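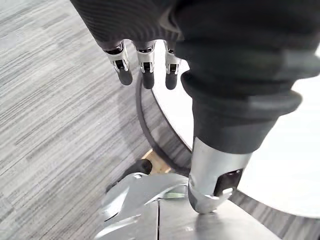
The dispute between Badetti and Amier concerned the length of a piece of cloth. Badetti had knitted it and invoiced 2,760 metres. Amier had received it, run it over its own counter and found less. Under the contract the difference went to a third party, and the third party was the test room at Holtetti, where Raquel Garcia was the measurer on duty. The cloth was a dark fine rib, the same sort of knit as the one pulled over the hand and thumb at the top of this page, and like all ribs it had no fixed length. It had a length under a stated tension after a stated rest. Garcia wrote this on the first line of the worksheet, as she did on every worksheet for knitted goods, and underlined "stated".

The contract gave a tension. It did not give a rest.

She unrolled the first piece on to the long table and left it. Knitted cloth comes off a roll longer than it went on, and draws back over some hours as the loops recover. The room was held at the standard temperature and humidity. She took a reading at the start, a second after 45 minutes and a third before she went home. All three were different. She entered them in ink and initialled each.

In the morning there was a fourth figure on the sheet. It was in pencil, in the correct column, and it was not initialled. The time beside it was 03.17.

"Were you in overnight?" she asked Kyung-tae Seok, who had the other key.

"No."

"Did you lend the key?"

"No. What does it say?"

She told him. He looked at the three figures above it, worked out the rate of recovery on the back of an envelope, and said that it was about where he would have expected the cloth to be at that hour.

"That isn't the point," said Garcia.

"It's a good reading, though."

She ruled a line through the entry, wrote "unattributed" in the margin, and began again with a second piece. The following morning there was another pencil figure. It too lay on the curve. The room log showed the door closed from evening until her own arrival. The humidity trace was flat, and a person in the room for any length of time would have put a small step in it. 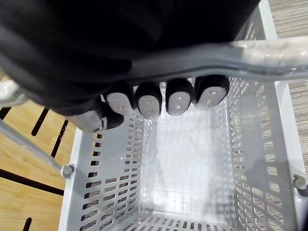
Carrying handle, held from above.

Garcia telephoned Alžběta Kubíček, who had been the measurer before her and had retired to a village with one bus. Kubíček listened to the whole account without interrupting.

"Pencil," she said. "Is the seven crossed?"

"Yes."

"And the time has a full stop in it, not a colon."

"Yes. Do you know who it is?"

"I know how he writes. He was there when I started and he was not on the staff list then either. I used to leave him the short pieces. He is poor on wovens, so check those. On rib he is within a millimetre."

"You never reported it."

"To which department?" said Kubíček.

Garcia considered the matter over lunch. The method required that every reading be made by a trained observer, and that the observer be identifiable. It did not say by name. She took a fresh sheet, headed it with the list of observers, and entered herself as A and Seok as B. On the third line she wrote C and left the description blank. She placed the sheet on the table at the end of the day with a sharpened pencil beside it.

The next morning the reading was there as usual. Next to it, in the column for initials, was a small, firm C.

The final report ran to 17 pages. It found for neither party. At the stated tension and with no rest, the cloth measured what Badetti had invoiced. After a full night it measured what Amier had counted. Both firms had measured correctly, and the contract was at fault for omitting a number. Amier's agent, Kulap Siriwan, accepted the finding and asked one question, which was how a laboratory with two employees had obtained readings at every hour of the night.

Garcia replied that Holtetti operated a third observer on an informal basis. The fee was unchanged.

In January she indented for a box of pencils. Stores asked for a cost code. She gave the one for calibration equipment, and it was passed.

Filed under: Short fiction, Work
Posted 2022-07-03 by Szymon Witkowska

We use cookies to remember your reading preferences. Accept / Manage settings

More stories
The Szewczyk Inventory
Minutes of a Meeting Held in Fog
2,000 Envelopes
The Assistant Registrar of Wells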